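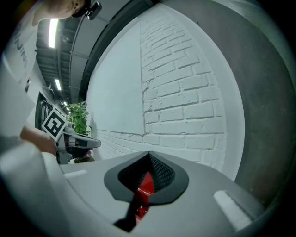
Firwood back room – walk-round checklist, October
Done by me (Nazma Sikder), with Kofi Amegashie holding the torch. Next one goes to Imtiaz.

1. Painted brick wall: OK
The white is holding up well on the brick side! The bricks are rough along the edges, so I ran a cloth over them to see what came off. Hardly a thing. Please don't stick posters on it though, the tape takes the paint with it (I speak from experience).

2. Smooth plaster, left-hand part: OK, keep watching
I tapped all along it and it sounds solid. Kofi thinks there's a hollow bit near the skirting and I don't, so we've agreed to differ till next time.

3. Plant: MOVE
Lovely thing, but it needs to come 30 cm away from the plaster so air can get behind it. Check the saucer while you're there.

4. Mortar lines: OK
Shallow but sound. I poked 10 of them with a pencil and none of them crumbled.

5. Ceiling edge: NOT DONE
We need the taller steps, and Taner Yalçınkaya has them over at Daltbridge. I'm not standing on a chair for this – we had that talk last year.

6. Door and way out: OK
Opens all the way, closes by itself, nothing stacked behind it. Hooray.

7. Sockets: 2 TO FIX
Both faceplates are a bit wobbly. I've taped them over and told Fathima, who has the electrician's number. Leave the tape on till he's been, please.

8. First aid box: TOP UP
Low on small plasters again. Who is getting through them all?

Job number for the sockets is 151. Steps to be back before the next check.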